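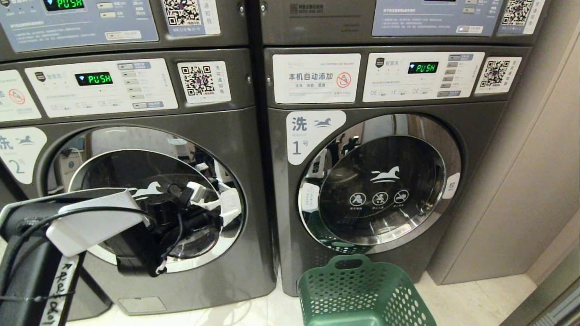
La colada sigue siendo, a juicio de quien suscribe, la mejor pregunta que se le puede hacer a un robot doméstico. Durante los meses transcurridos desde noviembre he dedicado este cuaderno a revisar qué tareas corrientes pueden encomendarse ya a una máquina de propósito general, y conviene abordar ahora la que más consultas ha suscitado entre los lectores: introducir la ropa en una lavadora, retirarla y dejarla en condiciones de ser guardada.

Procede, en primer lugar, delimitar el problema. El lavado propiamente dicho está automatizado desde hace generaciones. Lo que permanece en manos de las personas es todo lo que rodea al tambor: reunir las prendas, separarlas, abrir la puerta, cargar, cerrar, elegir el programa, volver a tiempo, vaciar, tender o secar, doblar. En las lavanderías de autoservicio se ha reducido algo más la intervención del usuario. Hay equipos que dosifican por sí mismos el detergente, como anuncia el rótulo «本机自动添加» («esta máquina añade automáticamente») de la lavadora número 1, y el tradicional vaso de jabón en polvo desaparece del procedimiento. La puerta, en cambio, sigue necesitando una mano.

La puerta merece un comentario detenido. Una escotilla circular con aro cromado y cristal oscuro reúne varias de las condiciones que peor toleran los sistemas de visión: refleja la sala, brilla de manera distinta según la posición del observador y apenas deja adivinar el interior. Una persona resuelve la dificultad con el tacto, buscando el borde con los dedos y tirando hasta notar que el cierre cede. Un brazo con pinza debe acertar con el punto de agarre, aplicar la fuerza en la dirección conveniente y acompañar después el arco de la bisagra sin forzarla. Cuando la pinza se encuentra junto al cristal, un error de pocos milímetros puede separar un agarre correcto de un empujón inútil.

El panel de mandos plantea una cuestión de otra naturaleza. La palabra «PUSH» en caracteres verdes resulta legible para cualquier cámara razonable, pero leerla no equivale a saber qué debe pulsarse ni en qué orden. Junto a la pantalla hay una columna de botones grises de pequeño tamaño, y las pegatinas con código QR remiten a un mundo de pagos y aplicaciones concebido para un cliente con teléfono. He defendido en otras entradas que los fabricantes de lavadoras deberían ofrecer una interfaz documentada para que otro aparato pudiera iniciar un ciclo sin tocar botón alguno. Mantengo esa opinión, si bien reconozco que la instalación existente tardará muchos años en renovarse.

Sobre la ropa mojada tuve ocasión de conversar extensamente con Yevdokiia Skoryk, responsable de la lavandería Wollel, en el barrio de Villanueva. Su establecimiento atiende a residencias pequeñas y a particulares, y ella ha visto pasar a más de un vendedor de soluciones automáticas. Le pregunté qué exigiría antes de comprar.

«Que vacíe el tambor entero», respondió. «Una sábana enrollada con tres toallas y un calcetín dentro de la funda. Si se deja el calcetín, tengo que ir yo a mirar, y entonces ya lo hago yo».

La observación me parece exacta. Una máquina que completa casi toda la operación, pero obliga a supervisar el final, desplaza el trabajo sin suprimirlo. La señora Skoryk me facilitó además la anotación de su cuaderno correspondiente a la temporada anterior: 3,031 cargas. Con semejante volumen, hasta una proporción modesta de fallos ocuparía buena parte de la jornada de alguien.

A fin de no opinar de oídas, cronometré mi propio desempeño en el local. Trasladar una carga de toallas desde la cesta hasta el tambor, cerrar y poner en marcha el programa me llevó 80 segundos, con la torpeza propia de quien no ejerce el oficio. La encargada tardó bastante menos. No dispongo de una medición comparable para un robot y me abstengo de estimarla; las demostraciones publicadas suelen estar aceleradas o comenzar con la puerta ya abierta, circunstancia que el lector hará bien en comprobar siempre.

La cesta también cuenta. Un modelo de plástico perforado, colocado en el suelo delante de la máquina, obliga a trabajar a baja altura y presenta un sinfín de orificios donde puede engancharse un dedo mecánico o un tirante. Un carro elevado, con boca rígida y posición fija, facilitaría mucho la labor. En Wollel se utiliza desde hace tiempo uno de la marca Dremetti, adquirido para aliviar la espalda del personal, y sospecho que un brazo lo agradecería por igual.

¿Puede, pues, una máquina hacer la colada? Mi respuesta provisional distingue entre situaciones. En un local con equipos idénticos, numerados y siempre en el mismo sitio, considero verosímil que la carga y la descarga de piezas uniformes lleguen a funcionar sin vigilancia constante. En una vivienda, con el tendedero delante de la puerta y un jersey de lana que no debía estar ahí, no aconsejaría a ningún lector modificar sus costumbres.

Queda pendiente el doblado, que exige una entrada propia. La señora Skoryk ha ofrecido prestarme una mesa y hasta 9 sábanas bajeras ajustables, prenda que ella misma reconoce doblar de mala gana. Quienes deseen remitir experiencias con plegadoras domésticas, en particular con la Clukitz, pueden hacerlo en los comentarios, indicando el tipo de tejido y el tiempo empleado.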